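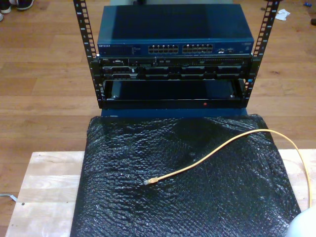 Skekbridge Workshop List
24 May 2018
2 min read
Search the archive Go

Hi all,

Replying to the question from last night, with the original left in so people on the digest can follow:

> I'm building a small arm at home (four joints, hobby servos) and the guy
> at the parts counter says I need a "real" network for it. Do I? Right now
> it's a laptop and one USB lead and it works fine until I add the camera.
> Also, how is everybody mounting their gear?

If it works with one USB lead, keep the USB lead! I only went to Ethernet when I had two controllers and the logging box all wanting to talk at once, and the arm started stuttering every time a log got written. My setup is a short open rack with a blue NETGEAR switch on top and a Dell server right under it, and yes, that's way too much for one robot arm, but the server was cheap and I like having the drive bays.

The thing that fixed the stutter for me was giving the Brenari controller its own port and its own subnet, nothing else on it. Before that I was seeing a late packet every 30 seconds or so. Then I set the loop to 100 Hz and left it running through 1,145 pick cycles (pegs into a Ferri block, very boring to watch) and got no dropouts. At 1,000 Hz it's still a mess, and I think that's my code.

On mounting: open frame, square holes, cage nuts. Buy more cage nuts than you think, they roll under everything. I'd skip the side panels while you're still building, you'll be in there every evening moving cables anyway. And get your patch cables in a loud color. Mine's yellow and I can find it against anything.

One question back at the list: has anyone run the Brullitz gripper board over Ethernet instead of serial? I've been meaning to try since March and the manual is one page long. If you've got a working config, please send it over!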